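Robots Tidy Desk, Public Brings Sandwiches

The line outside the Kwok Building reached the bicycle racks by 10 a.m. Monday, which is a respectable turnout for an event whose printed program promised "desk organization, continuous."

It was the first open day at Drarkia, the automation outfit that moved into the former shoe warehouse on Vandell Street and has kept its blinds down ever since. Local opinion had settled on either weapons or bakery equipment. The truth, revealed to 256 registered visitors and a number of their children, is that the company teaches pairs of robot arms to put stationery into cases.

"People expect it to dance," said Aigars Luik, who runs the demonstration floor and wore a tie for the occasion. "We had a dancing request before the doors were open. It does not dance. It does pens."

Visitors were let through in groups of 14 and given a spot behind a strip of yellow tape. Large screens on the wall carried the view from the cameras on the robots' wrists, and most of the crowd ended up watching those instead of the arms themselves, in the manner of people at a ball game.

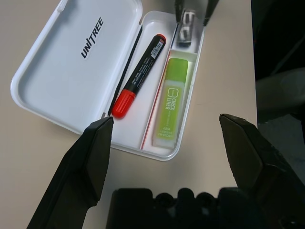

The first group got the quietest show of the day. A man in a Pallivia High School sweatshirt asked how long it had taken to teach the arms all this, and was told the current version learned from 2,486 recorded attempts, a good share of them bad. He wanted to know if the bad ones were available to watch. They were not, though several people behind him seemed ready to pay.

Luik explained that small everyday objects give robots more trouble than heavy ones do. A car door is always the same car door. Pens roll, wrappers crinkle, and clear plastic is a misery for any camera that has to decide where the edge is. He said this to a row of parents, who nodded like colleagues.

Questions were supposed to wait until the end of each session. They did not. A woman from the garden club asked if the arms could be taught to prune roses, and on hearing that it might be possible one day, asked which day. A boy of six wanted to know what the robot was called. It turned out to have only a serial number, and the staff were made to feel this as a failing. By noon it was Gary.

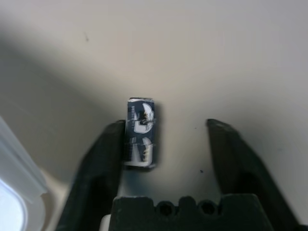 Lunch was served at the back of the building, by humans, and ran out at 12:40. The company had ordered for the registered visitors and had not reckoned on their appetite for a free egg salad sandwich. A second delivery arrived from the deli on the corner, which is now understood to be the event's main commercial beneficiary.

The afternoon sessions were livelier. Word had gone around that the arms sometimes paused before choosing where to go, and the pauses became the popular part. One drew a long, sympathetic groan from the tape. Another was filled by a gentleman offering directions ("left, left, your other left"), to which the equipment paid no attention. Luik said the pauses are the software working out its next move and will get shorter. There was some feeling in the room that they should be kept.

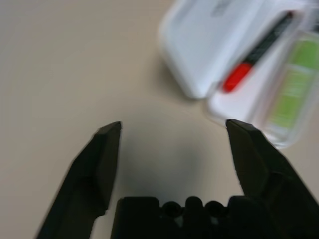

Drarkia has 17 employees in Pallivia and would like more, and the afternoon doubled as a gentle recruiting drive. Application forms were laid out on a table near the exit, next to a bowl of mints. Staff spent a good part of each session fielding the same question, which was why anyone needs this done by machine. One engineer answered by pointing at the wrist view on the wall, where a red-capped marker lay in an open white case and the gripper's two black fingers stood wide apart with nothing between them, and saying that a system able to deal with a pen on a tray could be put to sorting parts, packing kits or setting out supplies in a clinic. The mints went faster than the forms.

The mayor's office sent a representative, who called the visit "an encouraging look at local industry" and stayed for three sessions, two more than scheduled. She was seen taking a form.

A further open day is planned for December, with longer hours and, Luik said, a great many more sandwiches. Visitors who asked about dancing have been told the answer will be the same. Registration is at the front desk on Vandell Street, where the blinds are now up and a handwritten card in the window says Gary is in.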